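I nearly didn't go, if I'm truthful. The Cellgate open day was on the far side of town, it was drizzling, and I had a perfectly good cake half iced in the kitchen. But I'd put my name down back in August and I do hate to waste a ticket (even a free one), so off I went on the bus with my umbrella and a bag of mints.

I'm so glad I did! I had pictured great orange things welding cars behind a fence, and there was a bit of talk about factories in the first hall, with a speaker from Delgate who told us their line moves 3,000 parcels before lunch. Very impressive, and I'm afraid I drifted off. What woke me up was the room at the back, where they had a robot arm at a table laid out with kitchen things, just like my niece's play corner used to be. I got there at 2 and didn't leave until they were stacking the chairs.
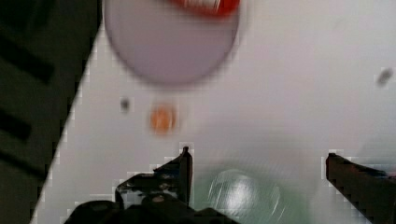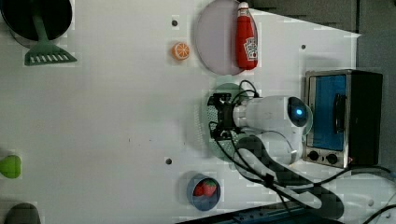

The arm is called Ellen, which tickled me, as I had a great-aunt Ellen who was forever tidying other people's kitchens. One of the team explained that picking things up is the hard part. You and I don't give a strawberry a second thought, but a machine has to work out where it is, how wide to open its fingers and when to stop squeezing. They'd logged 934 attempts since the spring, and she spoke of the failed ones quite fondly, the way you'd talk about a puppy.

I asked far too many questions, of course. Could it wash up? (Not yet.) Did it mind being watched? (That got a laugh.) A little boy beside me wanted to know if it could make toast, and he got a much longer and more serious answer than I did, with drawings on the back of a leaflet.

Tea afterwards was in the foyer, with very decent shortbread, and I came home and finished the icing rather late. They're hoping to open up again in the spring and I've already put my name down.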